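**Thread: Fitted sheet corners pulling off a 48 cm mattress**

**kmhashmi**
Replaced the mattress in November. The new one measures 48 cm deep with the topper on, and the old sheets no longer hold at the head end. The label says "deep pocket" and gives no number.

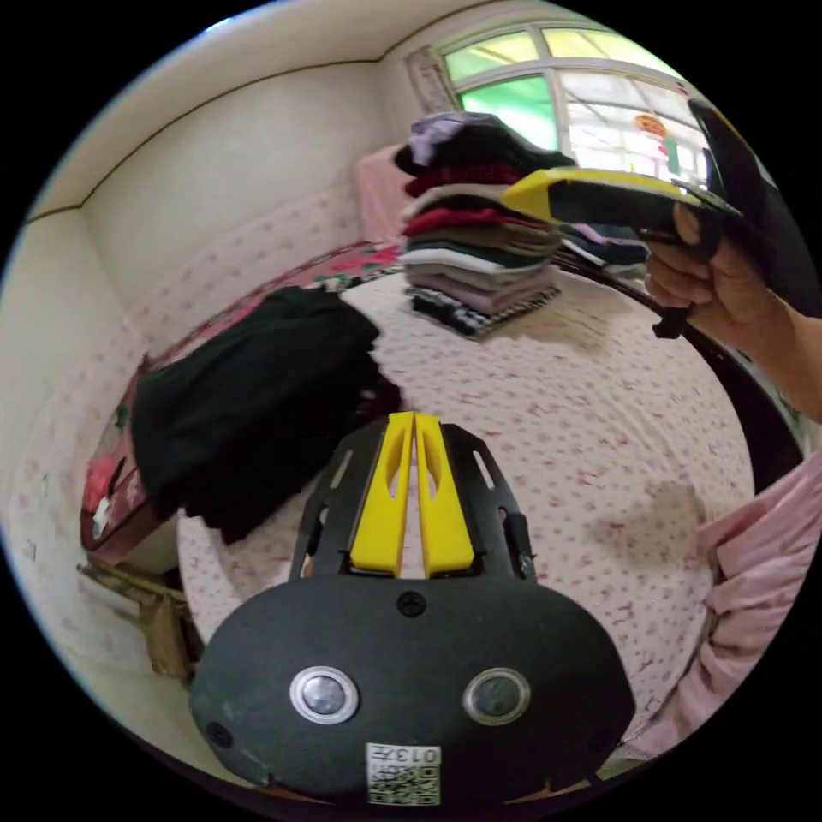 Both head corners let go overnight, usually the left one first. Foot end is fine. Cotton percale, elastic all the way round, washed at 40 and line dried. Is there a pocket depth I should be buying to, or is this an elastic problem?

**osei_linen**
Pocket depth first. Take mattress plus topper and add 5 cm for the tuck. You need 53 cm or more. "Deep pocket" without a figure can mean 30.

**fesusix**
Disagree on the 5. Percale has very little give, so I use 8. Jersey can get by with 3. Measure the sheet as well: lay a corner flat and run a tape from the top seam to the elastic. Printed depths are often taken before the first wash.

**kmhashmi**
Measured after washing. 41 cm at all four corners.

**osei_linen**
Then it is 7 cm short of the side wall before any tuck. New elastic won't fix that.

**fesusix**
It will hold for a while if the elastic is strong enough, which explains the foot end. More movement at the head, more pull on the corner.

**Meron Gebru**
You can extend the pockets if the fabric is still good. I did a set last year:

1. Unpick the elastic casing.
2. Sew a 15 cm strip of similar-weight cotton around the full skirt. Prewash the strip.
3. Make a new casing from the lower edge of the strip.
4. Thread new 10 mm elastic and secure it at each corner.

That leaves 54 cm or so after seams – enough for your mattress by either rule.

**jakard**
Too much work for a used sheet. Under-mattress straps, diagonal type, one per corner. Ten minutes.

**Meron Gebru**
Straps pull on four points. On percale the clips left small tears near the hem for me within a few months.

**jakard**
Metal clips, yes. Plastic ones with a rubber button haven't marked mine.

**kmhashmi**
Going to extend one sheet and put straps on the other. Strip fabric is in the wash now, will sew on Thursday.

**fesusix**
Post the corner depth again after the second wash.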